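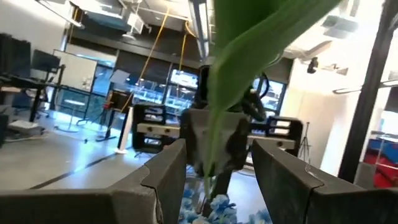
Faux Flowers and Foliage: Your Questions

Filed under: Home & Craft > Flowers > FAQs

I get asked the same things over and over at the Prukonside craft table (and in my inbox, and once in the queue at the chemist), so I've finally typed them all up. I've been arranging artificial flowers for years now, mostly blues and whites, with as many long green leaves as I can get away with. I'm not trained in any of it! These are the answers I give when people ask me, and I'm quite happy to be argued with.

Why do my artificial flowers look so artificial?

Nine times out of ten it's the leaves. People buy a lovely ruffled bunch, stick it straight in a vase and leave it at that, so all you get is a ball of petals on top of some sticks. Put a few long leaves in with it and it changes completely. I like the broad glossy sort with a pale line down the middle, the kind you'd see on a tulip, with a bit of a curve to them. A leaf that leans over and goes its own way does more for a bunch than another three flower heads would.

The other culprit is that everything's the same height. Pull a couple of stems up, push a couple down, turn one round so you're looking at the side of it. Real flowers never all face the front like a school photo.

Can I mix real leaves with fake flowers?

Yes, and I do it all the time. Tulip leaves are good while you've got them, and ivy will go on for ages. The only bother is water. The real leaf wants it and the fake flower doesn't, and if your stems have wire inside they'll rust and stain whatever they're standing in. I put the real leaves in a little glass tube (the sort florists use for orchids) and hide that down among the stems. My daughter's old test tube set did the job for years before I bought proper ones.

Don't forget to top the tube up. I say this as somebody who forgets.

What goes with blue and white?

Green, green and more green. I've tried yellow and it went a bit Easter bonnet, though my sister loves it and has it on her landing. Cream is nice if your whites are warm. Pale blue petals can look washed out against a white wall, so if you've got something darker to stand them in front of, use it. A mid-green leaf right next to the blue helps as well, it seems to wake the colour up.

I wouldn't put two different blues together unless they're really different. Nearly-matching is worse than clashing, to my eye anyway.

How do I get a leaf to bend without creasing?

Slowly! If it's a fabric leaf with a wire up the back, hold it near the bottom and draw it between your finger and thumb a few times, a bit like curling ribbon but without the scissors. Let it build up. If you grab it in the middle and fold, you'll have that crease for ever.

Plastic ones need warming first. Hold the leaf in a bowl of hot water from the tap (not the kettle, I've ruined some that way), bend it where you want it, then run it under the cold and keep hold until it's set. For a real leaf I just stroke it along the underside and take what I'm given. Some of them won't have it.

Always hold it by the stem end when you're putting it in the vase, by the way. The tips are what split and fray, and on real ones you'll get a bruise that shows up the next morning.

How many leaves is too many?

Ooh. I don't think I've ever got there. But if you can't see the flowers from where you normally sit, take one out.

How do I clean them?

It depends what they're made of, so find a bit at the back and test it first. For dust I use a soft make-up brush, a big one, and do it outside the back door. Hairdryer on the cool setting is good for ruffled petals, where the dust gets right down in the folds and no brush will reach.

For a proper clean, plastic and latex can have a swish in lukewarm water with a drop of washing-up liquid, then stand them head down on a towel. Silk and the cheaper fabrics I don't wash. The dye on blues is especially naughty and I once turned a whole white bunch the colour of a school shirt. People swear by the salt in a bag method (flowers in a big bag with a cupful of salt, shake, take out) and it does work on fabric, but do it over the sink and give them a good shake afterwards or you'll be finding salt on the shelf for a fortnight.

Will they fade?

Yes, if they're in the sun. Blues go first, in my experience, and they go a sort of grey. Keep them off a south-facing windowsill or swap them about every few weeks. The greens hold up better, so when a bunch has gone past it I keep the leaves and bin the heads. I've got leaves in the drawer that are on their fourth set of flowers.

What should I stand them in?

Anything with a narrow neck if you're starting out. It holds the stems up for you and you don't need foam or wire. With a wide bowl you'll want something in the bottom: dry foam, scrunched-up chicken wire, or clean gravel, which also stops it tipping over. Artificial stems are light and a tall leaf leaning out to one side can take the whole lot with it.

If it's glass, think about what's going to show. I wrap one long leaf round the inside of the vase so it hides the stems, and it's ever so pretty.

How much should I spend?

Less than you think on flowers and a bit more on leaves. My most-admired arrangement cost me £21 all in, and more than half of that went on greenery. I did once pay £65 for a ready-made one and I've since pulled it to bits and used it in other things. Charity shops are brilliant, and so is the week after Christmas.

If you're near Fladton, Nidari has a decent back room of loose stems where you can pick through them one at a time. Take your vase along if you can carry it. Tell them I sent you, it won't get you anything off but they'll be pleased.

Do you need special tools?

Wire cutters, and don't use your good scissors, please. Green tape for joining a leaf on to a longer stem. That's most of it. I've also got long tweezers for poking leaves into a tight bunch without disturbing everything round them, and I'd miss those if they went.

How do you store them between seasons?

Upright, if there's room, heads loosely wrapped in tissue. Mine live in a tall box in the spare room and come out in November, when the garden's given up and I want something on the table. Long leaves I lay flat on top with nothing over them. Please don't put them in the loft if yours gets hot, as the glue lets go and you'll open the box to a pile of loose petals.

Can I send you a picture of mine?

Please do! I can't promise a quick reply but I look at every one.

Comments (4)

Kerubo Obura
The glass tube idea has saved me. I've been putting real ivy in with silk roses and wondering why the stems were going orange at the bottom. Do you find the tubes leak if they're tilted? Mine are in at quite an angle.

Reply from the author
A little, if you fill them right up. Get the ones with the rubber cap with a hole in it, and only fill to three quarters x

Ihor Ostapchuk
I disagree about yellow. Blue, white and one small yellow flower, low down on the left, is very good. My wife agrees with me. For bending plastic leaves I wrap them round a broom handle while they are still warm, and you get a nice even curve.

Morgan
Salt trick worked on my fabric hydrangeas but I'd say go for fine table salt, I used the chunky stuff and it got stuck in the middles. Still picking it out.

Contact | Privacy | © Prukonside Craft Table | Back to top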